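Budgeting for a two-arm cell with hands: a step-by-step plan

This page is for small workshops and training rooms planning their first bench with two robot arms and five-fingered hands. It covers what goes on the budget sheet, the order to buy things in, and what to test before you commit. It was put together by Tamunoemi Shehu and Suleiman Sani at Plokilum, after the Tutbridge bench was fitted out.

Before you ask for prices

Write down the job in one sentence. Ours was "fold and handle light paper goods, such as envelopes, with two hands". Suppliers quote very differently for paper than for boxes or bottles, so put that sentence at the top of every enquiry.

Then measure the table. We needed 122 cm of clear width, and the first table we had picked was 30 cm too narrow. Measure again with the arms stretched out, and ask for the reach drawing in writing.

Step 1. Split the budget into four lines

Arms and hands. Ask for these as separate prices, even if the firm sells them as a set. Hands wear out sooner and you will want to know what one costs alone.

Cameras and mounts. Allow for one fixed camera and one at each wrist. Brackets are often left off the quote.

Cables and connectors. Order spare wrist cables with the first delivery. Ours from Fillska took 52 days when ordered later on their own.

Consumables. Gloves for the hands, paper stock, labels and clips. Small sums, but they come round every month.

Step 2. Compare quotes on the same sheet

Put each supplier in its own column and use the same rows for all. If a row is blank, go back and ask. Ugwu left out training and delivery, and adding them took the quote from cheapest to second. Check whether the warranty covers the hands as well as the arms – one of ours did not.

Step 3. Ask for a trial on your own material

Send the supplier your own paper and ask for pictures from every camera you are paying for. Look at how much of the work each view takes in, and whether the fingers hide the part you care about.

The kind of views to ask for, with paper and gloved hands:

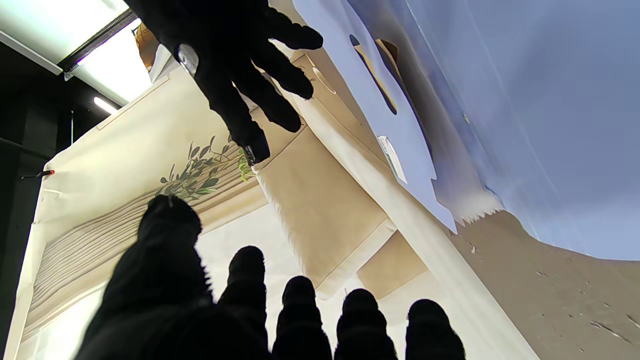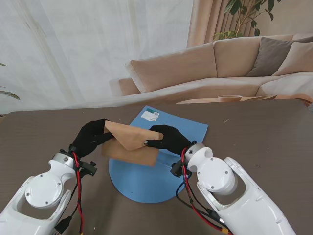
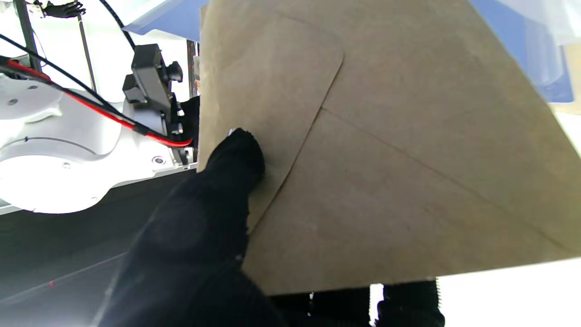

Step 4. Price the room

Go through these before the order is placed:

Sockets within reach of the table, on their own circuit if the supplier asks for it.

Lighting. A bright lamp can wash out white arm casings on camera, so keep some money back for a diffuser or a blind.

Backdrops, if you plan to change what the cameras see behind the table.

Storage for spare gloves and cables, close enough that people use it.

Step 5. Plan the spending over the year

Pay for arms, hands and table first. Leave extra cameras until the trial pictures have been looked at. We set the review for August, with 93 hours of running logged by then, and moved what was left in the camera line across to spare hands.

Keep the sheet open after the purchase and enter every glove and cable as it is bought. You will need those entries for next year's request.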